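Growing a small hotel group: the case of Sasitz
Student project report, Hospitality Management
Author: Shih-chieh Fu
Submitted: 2021-03-06

1. Aim

This report looks at how a small hotel group can add rooms without buying more buildings. The group studied is Sasitz, which runs five hotels and has 336 rooms in all. I wanted to find out whether management contracts suit a company of this size, and what guests think when a house they know changes its name.

2. Background

Sasitz owned all its hotels until it took over the running of the Clotoria, a seaside house with 61 rooms. The building still belongs to the family who opened it. Sasitz supplies the manager, the booking system and the staff training, and is paid a share of room income. A second contract, for the Giáp, was signed in November. The owners there kept the right to approve any change to the restaurant.

3. Method

I interviewed 10 members of staff at the Clotoria and the Giáp, from reception, housekeeping and the kitchens. Each interview followed the same list of questions. I also read guest reviews from before and after the change of management. Reviews that dealt only with the weather or the journey were left out.

Simulated bathroom: the floor and door, and the white tiles.
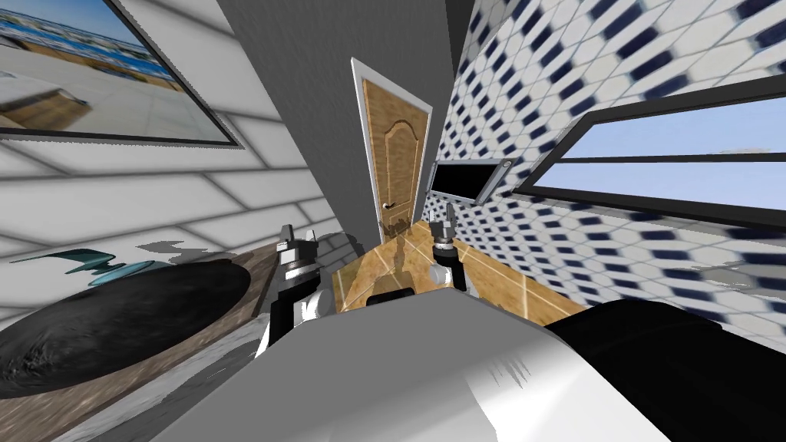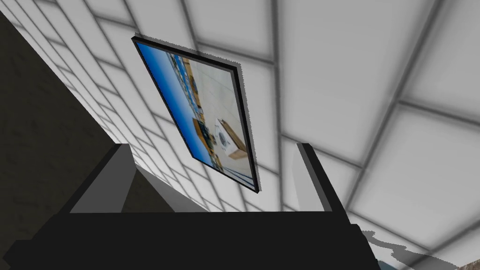

4. Results

Reception staff were mostly in favour of the contracts. The booking system, called Nita, saved them from copying reservations by hand, although two said the training was too short. Housekeeping staff were less sure – the new room checklist was longer but the time allowed per room had stayed the same.

Guests hardly mentioned the new management. Nearly all the complaints were about breakfast hours, which had been cut at both hotels.

5. Discussion

The contracts let Sasitz grow at low cost, but it depends on owners to pay for repairs. At the Clotoria a new boiler was delayed while the two sides argued over the bill. I would suggest a repair fund, written into each contract from the start. Breakfast hours should go back to what they were, at least in high season.

I didn't have access to the accounts, so the report can't say how much either contract earns.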